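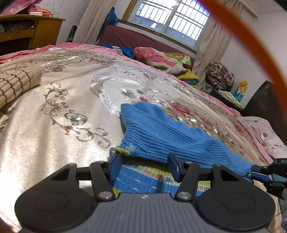

The view from the Prorkport end of the bench is that folding knitwear is a solved problem, and could we please get back to the sheets. Noted. It was said in passing on Friday with a mug in one hand, and I have been arguing with it in my head ever since, so it may as well go in the book.

**January, Friday, after lunch**

Carrying on with the bedroom folding notes. Blue knitted cloth today, the ribbed one with the frayed edges and the bit of green trim. Working surface was the bed: shiny cream quilt, brown vines and pink flowers, clear plastic sheet over the top.

First complaint, the plastic. It keeps the quilt clean and it makes a poor table. A cotton square stays where you put it on a cotton quilt. On plastic the bottom layer goes for a walk while you are smoothing the top one. Tried pressing down harder, which only made it walk faster. Tried the woven mat as a base instead, and it folds up when you lean on it, so now there are two things to fold.

Second complaint, ribbing. Ribs fold willingly along their length and sulk across it. The sheet of instructions from Van Dijk (the laminated one, coffee ring, page two missing) says to "fold in half, then in half again", and is silent on which half. My own rule after this afternoon:

- first fold with the ribs
- second fold across, and hold it for a slow count of 6
- frayed edge inside, trimmed edge outside
- do not tug threads. I tugged a thread.

Six goes at it. Four stayed shut when let go. The other two opened up again at the speed of someone reading a menu. Both of those were folded across first, so I'm claiming a pattern, on evidence that would embarrass a horoscope.

**Where things go**

The larger problem is still the bed itself. It is where we fold, and it is also where everything waits. Pillows, the small white plush toy, the yellow-and-green cloth (already folded, leave it alone), the crumpled blue garment that I have now moved in my plans three times and in life not at all. The list from Novanham says to clear the surface before starting. Clear it to where? The sofa behind, presumably, and then the sofa needs a list.

Compromise for next time:

1. Pillows stay at the head. They are doing no harm.
2. Anything crumpled gets folded before anything is refolded. This is aimed at me.
3. Finished things go on the stack on the right-hand side, under the brown floral bundle if it can be lifted without an avalanche, otherwise beside it.
4. Mat off the bed completely, rolled.

Also worth writing down that the daylight from the window is good for seeing creases and bad for morale. The plastic throws it straight back at you. Half a step to the left helps. Drawing one of the cream curtains ought to help more; try it before buying anything.

**Sestix bags**

Still no verdict. The box says they hold 6 folded knits each. I would believe that of knits folded by the box. Will test once there are six that stay folded at the same time.

**To Prorkport, if you read this**

Sheets are next, I promise. But a sheet has corners and knows where they are. This cloth has edges that have come to their own arrangements, and I'd like one more afternoon with it. Bring a towel to put over the plastic, a big one, and whoever has page two of the Van Dijk sheet, please put it back in the drawer.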